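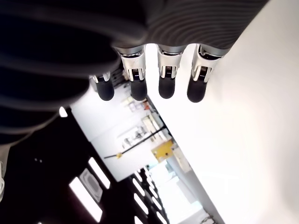
Travar Council
Thread: changes to kerbside hard rubbish collection. Please read all posts before placing items on the nature strip.

Travar Council
The booked collection service opens on 14/04/2018 and replaces the area-wide collection previously held each August. Households will now request a date that suits them. There will be no area-wide collection this year.

Travar Council
Each residential property is entitled to 2 booked collections per financial year at no extra charge. Unused bookings do not carry over and cannot be transferred to another address.

Travar Council
Tenants may book directly and do not need permission from their landlord or agent. The entitlement belongs to the property, so tenants moving in part-way through the year should check with us how many bookings remain.

Travar Council
Bookings can be made through our website, by phone or at the customer service counter in Dow Street. Please have your rates notice or a recent utility bill on hand. You will be given a reference number by text message or post.

Travar Council
The limit for each collection is 3 cubic metres, or the load of a large box trailer filled level. Crews will leave anything over the limit and place a sticker on it. Residents then have two days to bring the remaining items back inside the property boundary.

Travar Council
Accepted: furniture, whitegoods with doors removed, carpet cut and rolled, bicycles, barbecues without gas bottles, toys, prams, timber up to 1.5 metres in length.

Travar Council
Not accepted: paint, chemicals, car batteries, tyres, gas bottles, asbestos, concrete, soil, food waste, loose glass. Asbestos must be handled by a licensed removalist. Paint and household chemicals may be taken to the Falex transfer station during opening hours.

Travar Council
Mattresses are collected by a separate truck and sent for recycling. Please state the number of mattresses when booking, and stand them apart from the rest of the pile. A mattress that has not been listed on the booking will not be taken on the day. 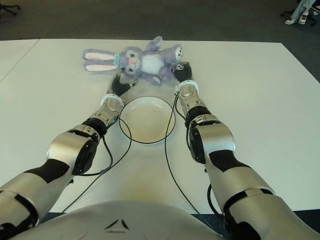
Robotic arms over a white table.

Travar Council
Items may be put out from 5 pm on the evening before collection. Keep footpaths, driveways, hydrants and bus stops clear. Piles put out earlier are treated as dumped rubbish under the local law, and a fine may apply.

Travar Council
Branches and prunings are not part of this service. The green waste round continues on its present days, and bundles should be tied with natural twine. Wire and plastic strapping damage the chipper.

Travar Council
Residents of units and townhouses: where there are more than six dwellings on a title, the owners corporation should make one shared booking. Managers can ask for the multi-dwelling form by phoning the waste team.

Travar Council
Residents who are unable to move heavy items to the kerb because of age, illness or disability may apply for assisted collection. Applications are considered by Donnie Dalgleish, Waste Services Coordinator, and a reply is normally given within five working days.

Travar Council
Council received 132 written submissions on the draft service plan. The matters raised most often were early dumping on Zoltance Road and the short notice given for past collections. A summary of submissions is available at all library branches.

Travar Council
Director of Infrastructure Gavin Galbraith: "We thank residents for the care they took with their submissions. The booking limit and the assisted service were both changed as a result."

Travar Council
Correction to an earlier post: timber longer than 1.5 metres may be cut down and included in a booking. Treated pine is accepted. Railway sleepers are not.

Travar Council
Route 31 on the printed waste calendar shows the wrong side of Dow Street. Both sides are collected on the same morning. A corrected calendar will be delivered to affected households, and the online version has been updated.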